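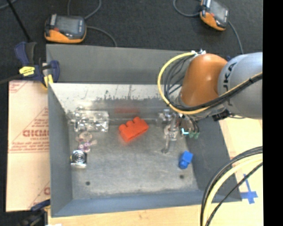 Call for participants: the Ulthorpe bin-picking build

We're looking for people to join the arm group at the Ulthorpe shared workshop from now until the end of November. If you like getting a machine to do a small, fiddly job a little better every week, please read on!

The job is picking mixed small objects out of a metal bin, one at a time, and putting each one down where we asked for it. The arm is a JAKA, and the bin is clamped to a wooden bench. Toy blocks are the friendly end of the problem. We like them for their bright colors and studs. Clear plastic is the other end, and shiny things in a shiny bin are a whole evening's conversation (the back wall of ours throws reflections, and a red block can show up there as a second red smudge). We love this stuff and we'd like more hands on it.

What we need

Someone for the gripper. We have a slim finger with a rounded tip and plenty of opinions on what shape the next one should be. If you can draw a part, print or file it, try it, and throw it away cheerfully, this is you.

Someone for cables. Look at the bundle on that arm and tell us you don't want to reroute it. It needs slack in the wrist and less drooping near the rim of the bin, and we'd like a proper strain relief in place of our current habits.

Two or three people for software. Most of our code is Python. Right now we're working on choosing which object to go for first, and on noticing when a pick has missed. You don't have to know anything about vision to start. One of our current members came from bookkeeping and wrote the logging tool we all use.

People to run trials. A trial set is 300 picks, and it goes much faster with company. You set out the objects, start the run, write down what happened, and stir the bin. It's the best way in if you've never been near an arm before — you will learn its moods in two evenings.

What you'd be joining

There are 6 of us at the moment. We share the back bench with the Ó Briain loom project, who are lovely and need quiet during warping. Our object list has 19 items on it and everybody gets to add one. Please bring something annoying.

The control software is a homegrown thing called Nuvotley. It's documented in places. A good first task would be reading the setup page and telling us where you got lost.

In November we're showing the cell at the Asosport open house, in the sports hall. We want it picking steadily all afternoon with kids handing us things to put in the bin, and we're a long way from that, so there is plenty to do.

Practical bits

Two evenings a week is ideal, one is fine. This is unpaid. Workshop membership is covered for anyone on the build, and so are parts you clear with the group first. You must be 18 or over and do the safety session before you touch a pendant. Tie back long hair, no loose sleeves, and no reaching into the bin while the arm is enabled. The bench is at standing height, but software people can work from a chair at the side table.

How to apply

Send a few lines to the arm group through the workshop contact form, or leave a note in box 132 by the front door. Tell us which job above sounds good, which evenings you have, and one thing you've built or fixed. It can be a shelf. Photos welcome, résumés not needed.

Please write by June 14, 2020. We'll answer everyone, and we'll invite you in for an evening at the bench before either side decides anything. If the date has passed and you're still keen, write anyway.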